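Speaker notes: "Forty Lines and a Desk," Pullunine practice day, 4/17/20
Talk is 40 minutes with questions. Do not run over. I ran over in March and the next speaker has not forgiven me.

OPENER
Ask the room who has a written standard for hand-held gripper work. Wait. Ask who has read it. Wait longer. Somebody will laugh, and that buys me a minute to find the clicker.

Our first rulebook at Jarman had 117 rules. Operators followed about 47 of them, and two offices never followed the same ones. Hamberg taped markers one way, Drurkow another, and both had a paragraph to back them up.

WHY DESKS
Everyone wants to hear about kitchens. Talk about desks anyway. A desk is where good practice goes to die, since people think they already know how to sit at one.

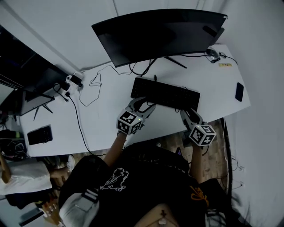 Keyboard task, both grippers at the front corners.

Leave this up for a bit. Points to make:
Marker cubes go on the grippers before anyone sits down. Swapping a cube mid-session means a new session number. Yes, even if it was quick.
Cable rule. Ours says "cables shall be managed." Pause here and let them look at the desk. We are rewriting that rule with a verb a person can do.
Phones. The rule says no personal items within reach. I have never seen a rule so widely admired and so rarely obeyed.
Both hands come to rest before the start call. Old version said "neutral position," which every operator took to mean wherever their hands happened to be.

THE 2 RULES I WOULD KEEP
If the book burned down tomorrow (no comment), I'd save these.
First, whoever wears the gear can stop the session, and does not have to fill in a form to do it. The form used to be a page and a half. Stops went up when we dropped it, and management asked me why the new rule was making things worse. Tell that story slowly.
Second, write down the desk as it is, then start. A tidy desk in the log and a messy one in the data is worse than the mess.

Next slide: same desk, with a gripper up close. Ask what they would put in the log. Take three answers, no more. Monitor and keyboard come up right away, the mouse a bit later, and then there's the marker cube beside the monitor, which should get its own line.
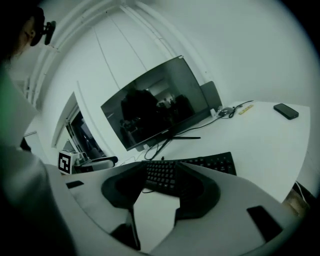
Drurkow wrote back on the draft: we don't mind logging the desk, but if every loose cable needs an entry we'll be logging until lunch and collecting until the parking lot closes. Could you define "loose"?

Read that out in full. It's a fair hit. My answer was to log whatever the hands or the tool could snag on and skip the rest. They wanted a distance. I gave them arm's length, they asked whose arm, and we are now on draft four.

QUESTIONS
Likely ones: who signs off (the site, never me), and can they have a copy (yes, the short one). If anyone asks for the original 117, say it's in storage.
Return the clicker to the front table.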